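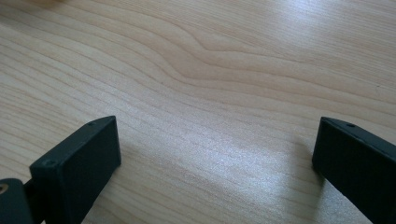 4. Caring for the table top

Applies to the Skallitz dining table and the Skallitz desk, pale finish. For the dark finish see section 5.

Before first use

1. Peel off all shipping film. Check the underside too.
2. Wipe with a damp cloth, then a dry one. Go with the grain.
3. Leave bare overnight. No mats, no runners.

Note: Grain differs from table to table. Waves, ripples and wide bands next to thin ones are natural in the wood, not a fault. We can't match a top to a sample or to an older table.

Checking the finish

1. Stand so a window or lamp reflects off the top. Dull spots show up best in the glare.
2. Move to the other side and look again. Grain fades out where the light hits, so a pale patch that moves when you move is only reflection.
3. A patch that stays put needs oil. See below.

Daily cleaning

1. Crumbs off first, soft brush or dry cloth.
2. Damp cloth, drop of dish soap if greasy.
3. Dry right away. Dont let it air dry.

CAUTION: No scouring pads, bleach, or glass cleaner. No steam mops (yes, people ask).

Re-oiling

Twice a year, more if the table sits in full sun. Use Gremik clear oil, 100 ml can. One can does the 200 cm top with some left over.

1. Clean and dry the top. Wait two hours.
2. Sand dull spots lightly, 200 grit, with the grain. Vacuum the dust.
3. Pour a little oil on a lint-free cloth. Never straight onto the wood.
4. Rub in long strokes, end to end. Follow the curves of the grain where you can.
5. Wait 15 minutes. Wipe off everthing that hasn't soaked in.
6. Keep clear until the next day.

CAUTION: Oily rags can catch fire by themselves. Lay flat outdoors to dry, or soak in water, before throwing out.

Hot pans: always a trivet. White rings from cups usually lift with step 4, second pass if needed. Deep scratches, see section 7, Repairs.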